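Stedstead Automation Support
Ticket: Motion planner rejects valid grasp approaches in simulation
Product: Naketti Planning Suite, simulation package
Customer: Tolley
Assigned to: Kourosh Mousavi
Opened: 25/02/2023
Status: Closed, fix supplied

Summary of the report

The customer reports that the planner refuses a large share of approach paths to a small box on the work surface. The refused paths end with the message "start state in collision", although no contact between the arm and any other object is visible in the simulator. The same task file ran without complaint before the customer moved to the current release of the simulation package. The customer ran the task 200 times and the request was refused in more than 100 of those runs.

The customer asked whether the collision check could be switched off for the gripper as a temporary measure. Support advised against this, as the same task file is intended for use on the physical cell.

Information requested

The customer was asked to supply the planner log at the debug level, the scene file, the robot description file and the list of collision pairs in force at the time of the refusal. All four items were received in full. The scene file was loaded on the support workstation with the customer's settings unchanged.

Findings, first stage

The fault was reproduced on the support workstation. The log showed that the refusals did not involve the box. In each case the pair named was the upper link and the cable attached to it. The current release gives the cable its own collision shape, whereas the earlier release treated it as a visual item only. The shape is generated automatically as a single convex hull, so that the open space inside the loop of the cable is treated as solid material.

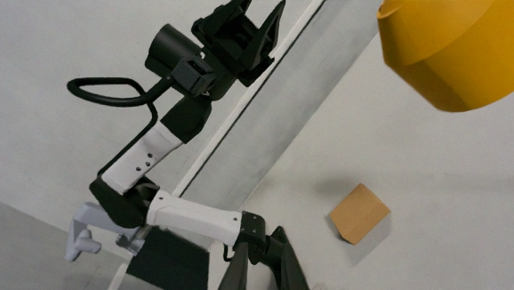

Why does the planner report a collision when the simulator shows none?
The planner checks the simplified collision shapes, while the simulator window displays the detailed visual ones. A convex hull drawn over a looped cable may overlap a neighbouring link even when the visible parts are well apart. Switching the viewer to "show collision geometry" will display the shapes on which the planner bases its decision.

Findings, second stage

A second matter came to light during testing. The safety margin in the customer's configuration had been set to 15 mm for all pairs, including pairs belonging to the same arm. This value is suitable between the arm and the surroundings. Applied to adjoining parts of the arm, it increased the number of refusals, particularly where the elbow was sharply bent.

The perception module was also examined. The customer had suspected that the estimated position of the box was at fault. The position reported by the module was compared with the true position held by the simulator, and the two agreed within the tolerance stated in the customer's task file. No change to the perception settings is recommended.

Actions taken

1. The convex hull for the cable was replaced with a chain of 7 short capsules following its path.
2. The pair formed by the cable and the upper link was added to the list of permitted contacts. All other cable pairs remain active.
3. The safety margin was divided into two settings, one for the arm against its surroundings and one for the arm against itself. The first was left unchanged and the second was set to zero.
4. The planner cache was cleared. Cached results from the earlier configuration are not discarded automatically when a robot description file is edited.

Result

The task was repeated 200 times on the support workstation with the amended files, and no request was refused for a collision at the start state. The amended files were sent to the customer, who confirmed the same result on their own installation and agreed to closure.

Notes for other users

Customers using the Fukuda cable model with this release should inspect the collision geometry before changing any planner settings. The automatic hull will be withdrawn in the August release. Until then, the capsule chain may be requested from Stedstead by quoting the title of this ticket.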